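The Long Afterlife of the Flat-Pack Shelf
By Fionnuala Corrigan

My sister owns a bookcase that has lived in seven apartments and held, by her own estimate, nine books. The rest of the space has gone to mail, a fondue set and a succession of plants at various stages of giving up. It leans to the left. She has moved it up three flights of stairs twice, and she has never once considered leaving it at the curb.

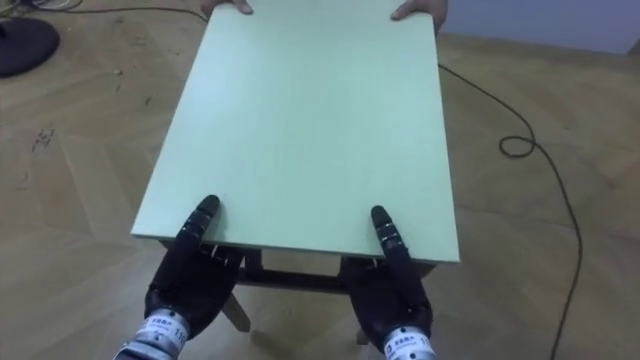 She paid very little for it. I bring this up because she does, often, and with the pride other people keep for their children's test scores. The bookcase was a Lutano, bought the year she finished school, and the instructions promised it would go together in an evening. It took a weekend and a boyfriend. The boyfriend did not make it to the second apartment.

I started asking people about furniture like this last April, when I was getting ready to move and found I had strong feelings about a desk I don't even like. Cheap furniture was supposed to make us light on our feet. You would buy it, use it, and walk away whistling. What I found was a country of people hauling wobbly shelves across state lines in rented vans that cost more than the shelves.

Murdo Drummond has been in the moving business for most of his adult life and has the knees to prove it. He told me he can guess a customer's age by which pieces they ask him to be careful with. The young ones worry about the television. People in their forties worry about the sofa. Then there is a third group, of all ages, who hover in the doorway while he picks up some chipped little side table.

"I've quit asking," he said. "I used to say, ma'am, you could get a new one of these for less than my lunch. They don't like that."

His lunch, I should say, was large.

The trouble is that this stuff was never built to be taken apart again. It goes together once, with conviction. The second time, the screws turn and turn in their holes like a dog getting ready to lie down. By the third, you are using toothpicks and wood glue, and you have become one of those people with opinions about wood glue. Noreen Flanagan runs a repair night in the back of a hardware store, and she gets more wobbling bookcases than anything else, ahead of toasters, ahead of lamps. She keeps a coffee can of orphaned fittings by the door. I put my hand in it and came out with a cam lock, two dowels and a guitar pick.

Noreen's advice, for what it's worth, is to put the back panel on properly. Most people treat the back panel as decoration, or leave it off because they have already gone past the wall of their own patience. The back panel is what keeps the thing square. She said this to me four times during the evening, to me and to others, and once, I think, to the coffee can.

She has also saved 203 instruction booklets in a filing cabinet, sorted by maker. The Bendau ones are her favorites because the little man in the drawings looks happy. In the Clomix booklets he has no face at all, and frankly by page twelve that seems about right.

Daryna Palamarchuk brought a wardrobe to repair night in 107 pieces, counting the screws, which she had, in a spreadsheet. She had moved 400 miles with it. The new bedroom had a sloped ceiling and the wardrobe was too tall by the width of a thumb. A sensible person would have sold it. Daryna sawed off the feet, and it now stands flat on the floor looking mildly insulted, like a man asked to take off his shoes at a party.

I asked her why she had bothered. She thought it over for longer than I expected.

"I built it," she said.

I have heard there are studies about this, and I'm sure they have graphs. Cathal Fitzgerald, who makes real furniture, the kind with joints, finds the whole thing hard to take. He will sell you a bookcase for $797 that your grandchildren will fight over. His customers love their bookcases, he says, but they don't phone him with stories. He thinks it's because nothing ever goes wrong.

His own house, when I visited, had a flat-pack unit in the hall, full of boots. He saw me see it.

"It's temporary," he said. It has been there for eleven years.

As for my desk, it came with me. One drawer now opens only if you lift and swear, and there was a bolt left over, so I put it in the drawer.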